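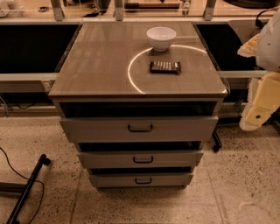
I'd gone to the Truneo open day at Itton mainly to get my hands on grippers, and I came away having spent most of the morning on drawers! The lab has a whole floor given over to household jobs, and they let visitors book a slot on the arms, which is a lovely generous thing to do when you think how much a wrist costs. My station had a rolling cabinet with three drawers, each with a dark U-shaped handle in the middle, and a glass top with a small white bowl standing on it. Handles like those look like a gift to a gripper (you just hook and pull, surely?) until you try the lowest one, down near the floor, with the arm reaching over itself and the elbow wanting to be where the worktop is.

We had two kinds of fingers to compare. The first pair was the Gebru set, padded and a bit squashy, and the second was a hard, narrow pair the lab makes itself and hasn't bothered to name. I'd have bet on the narrow ones for handles. They slip in behind the bar nicely, but if you come in even slightly crooked they knock against the drawer front and push it shut again. The soft ones are clumsier going in and far more forgiving once they're there. I did 27 pulls in my slot, swapping fingers part way through, and by the end I was choosing the padded set every time for the top and middle drawers. For the bottom one I went back to the narrow pair, as there was more room to turn the wrist.

Bowls were the other way about from what I expected too. A pinch on the rim works with either set, though with the soft fingers you have to close quite a lot further before anything feels held, and I kept stopping short. One of the staff told me to watch the motor current on the screen instead of the fingers, and that helped straight away.

Then there's glass. I hadn't given a thought to what a shiny top does to a depth camera, and it does plenty. The ceiling lights come back at you as bright curves, and on the older camera the surface under them simply had holes in it. The Didton camera at the next bench coped better, I thought, especially from higher up. Tilting the view a little helped both of them. I'd love to see the same test with the blinds down and the lights off, but there was a queue behind me.

The controllers got less of my time. There was a pair of hand-held ones, light and quick to learn, and a small copy of the arm that you move about while the big one follows. I liked the copy best by a long way, it makes the elbow trouble obvious because you can feel it in your own shoulder. Changing fingers takes 5 minutes with a hex key, less if you don't drop the screw (I did).

A board by the door gave the running total of recorded pulls as 2,032, and they're hoping to have a lot more by the next open day in July. Slots go at the front desk from ten in the morning. Tea is upstairs, and wear flat shoes, you're standing the whole time.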